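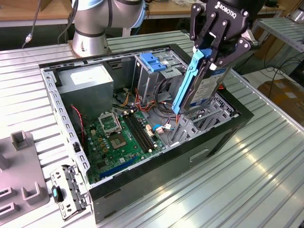

Milagros Dizon wrote in to ask when a machine will be able to strip old office computers by itself, so her two benches at Prarneck can stop doing it by hand. She has tried one vendor demo and came away thinking the arm was slower than her slowest trainee.

She is probably right about the speed. Speed is the wrong thing to test first, though. Below is the way we check whether a shop-floor chore can be handed to an arm yet, using drive removal as the job. You can run the same test on sorting cables, loading a dishwasher or folding towels, and the steps don't change much.

What you need

One arm with a two-finger or three-finger gripper and a force reading you can log. A bench it can be bolted to. A stack of scrap desktop towers, same model to start with. A notebook. One person who does the job by hand and doesn't mind being timed.

Step 1. Write the job down in small moves

Watch the person do it and write every move on its own line. For a drive in a plastic caddy, our list ran: lay the tower on its side, take the cover off, pull the power plug, pull the data plug, squeeze the caddy, lift the drive out, set it in the tray. People leave out the moves they don't notice. Holding the case still with the other hand is one of them, and it has to go on the list.

Step 2. Mark each move

Use three marks. G means the arm can do it now. F means it can do it with a fixture. N means not yet.

Lifting a drive that is already free is a G. The caddy gives the fingers flat sides to hold and the path out is short. Holding the case still is an F — clamps do it better than a hand. Pulling the plugs is an N for us. The wires never lie the same way twice, and the latch on a data plug is small enough that the arm can't tell a good squeeze from a bad one.

Step 3. Build the fixtures before you touch the software

Stops on two sides of the case and a clamp on the third. Put the output tray where the arm can reach it without crossing the open case. Screw everything down. At the Floltthorpe shop they spent a week tuning the grasp and then found the case was sliding a little on every lift.

Step 4. Run 100 lifts with a person doing the N moves

Have the person pull the plugs and step back, then let the arm take the drive. Keep the stop button within reach and stay outside the arm's travel while it moves. Log each lift as clean, helped or failed. Helped means anybody touched anything. Be strict about this, or the numbers will flatter you.

Set the grip force low and bring it up until the drive stops slipping. If a caddy cracks, you went too far.

Step 5. Change one thing

Swap in a second model of tower and run 300 more. This is where most chores fall apart. Our arm did well on the first model and badly on the Corker towers, where the drive sits deeper and the fingers hit the cage on the way in. A person moves over a bit without thinking. The arm needed a new approach angle and most of an afternoon.

Step 6. Count the helps

Don't compare seconds per drive. Compare how often somebody has to walk over. In our last long run we logged 807 clean lifts out of 1,000. That sounds fine until you see that the rest each pulled a person off other work, and some took longer to sort out than doing the drive by hand.

If you can't leave the arm alone for half an hour, the job isn't ready to hand over. Keep the arm for the G moves if it saves someone's wrists, and leave the rest with people.

Notes

Wipe down the finger pads every shift. Dust from old cases builds up and the grip gets worse slowly, so you may blame the software for it.

Treat pulled drives as full of data until they are wiped, whoever or whatever pulled them.

The Nowakowski log sheet works for this if you add a column for helps.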